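Štěpánka Charvát
December, 11:40 pm

okay so. I'm thinking of quitting my reading blog's "post every month" thing and I need to talk it out somewhere that isn't the blog, so you lucky people get it instead

Background for anyone new: I've had the blog since college. It was supposed to be books, then it was books and bus rides, then for a whole summer it was just me complaining about my landlord (you all LOVED that, which I try not to think about)

Tonight I finally went through the drafts folder. Forty. I have 40 unfinished posts in there!! One is just the title "Soup, a defense" and then nothing, not even a first line

Another one is 1,231 words on why I stopped finishing trilogies and it stops in the middle of the second book. I swear I didn't do that on purpose
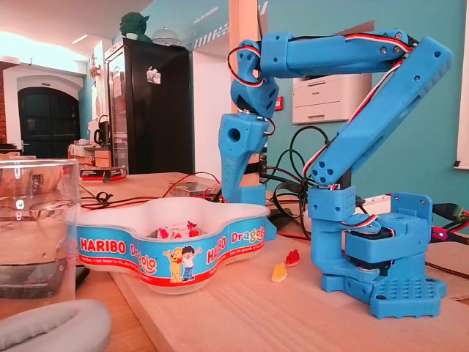
Štěpánka Charvát

Anyway, the drafts. My friend Přemysl Hudec (he writes Cirkside, go read it, the one on night trains is so good) told me to delete everything older than a year without opening it. Přemysl is a monster

I opened all of them. Obviously. It took three hours and a whole pot of tea

Some of them are kind of nice though? There's one from when I lived in Sarcombe, all about the lady at the post office who read everybody's postcards and then gave you her opinion while she stamped them. I'd completely forgotten her. She thought my aunt's handwriting was "showy"

So now I'm wondering if I just put them up the way they are. No endings, no tidying, typos and all. A leftovers month. Would anybody read that or is it like being handed someone's grocery list

(I would read it. I read other people's grocery lists in the cart all the time)

The other option is moving the whole thing over to Prirnorau like half my blogroll did, but then I'd have to pick a new header and last time that took me from spring until the first snow. Also they cut you off at 4,000 characters and I can't say good morning in 4,000 characters

Přemysl just texted "delete them" again. It's almost midnight, go to bed!!

Fine, here's where I've landed: I picked 18 drafts that have at least a beginning. One goes up every couple of days until they run out, starting with the post office lady

The soup one is staying in the folder. I still believe in it

If you have a drafts folder too, tell me your worst title. I'll read them all with breakfast, good night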